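1/ Notes on a gripper fault from the Rurdale bench in April. It took us far too long to find, and the cause was in a place we had already checked and signed off. Posting it in case someone else has the same symptom.

2/ Symptom: the arm closes on an object, reports a good grasp, lifts, and at some point in the move the fingers lose force. No error code. The status light stays blue. The log says the object is held until the end of the move.

3/ A drop with an error is an inconvenience. A drop without one is a safety matter. Our cell slows the arm down when it is carrying something and lets it speed up when it is empty, so the controller has to know which state it is in. For this fault it did not.

4/ The task is kitchen tidying with mostly toy food. Pick up an item, place it in a dish or bowl, go back to the start pose. 2,356 cycles logged on this arm before the first drop we noticed. I now doubt it was the first drop. 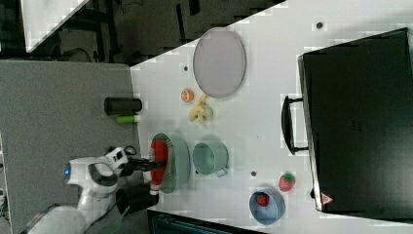 5/ Bottles were the worst case. A bottle held across its body puts a turning load on the fingers, so a small loss of force shows up as rotation before it shows up as a drop. Toy fruit is light and grippy and hides the problem almost completely.

6/ First suspect was finger wear. We changed the pads. No difference.

Second suspect was the force setting. We raised it from 40 to 55 per cent. Drops became rarer, and we wrongly took that as progress. All we had done was add margin on top of the fault.

7/ Third suspect was software. The Stomo driver reads gripper state at the moment of closing, then caches it until the next open command. So "held" meant "was held when last asked". That explains the clean logs. It does not explain the drops.

8/ The actual cause was the gripper cable. It runs along the outside of the arm and is clipped near the wrist. With the wrist rolled past a certain angle the clip pulled on the connector, and the supply to the gripper dipped for a moment. The gripper restarted in its default state, with low holding force, and said nothing.

9/ We had tested that cable. We tested it with the arm parked, where it is slack and works perfectly. The check sheet said "cable: OK" and everyone, me included, read past that line for the rest of the week.

10/ How we found it: 20 slow wrist rolls with a meter on the supply line and nothing in the fingers. The dip appeared on the third and on most of those after it. Should have been the first test.

11/ Changes made:

- clip moved back towards the forearm, with a longer loop of slack
- driver polls gripper state throughout the move
- a gripper restart now counts as a fault and stops the arm
- cables are checked at the ends of the wrist range
- force setting back to 40 per cent, so we see problems early

12/ The Sarıgül cell has the same arm and the same clip position. No drops reported there, but it has the old driver, so the reports are worth little. It is stopped until the clip is moved.

13/ Still open: whether the connector itself is damaged. It looks fine from outside. We have fitted a spare and sent the old one to Darutano to be cut open. Will add to this thread when I hear back.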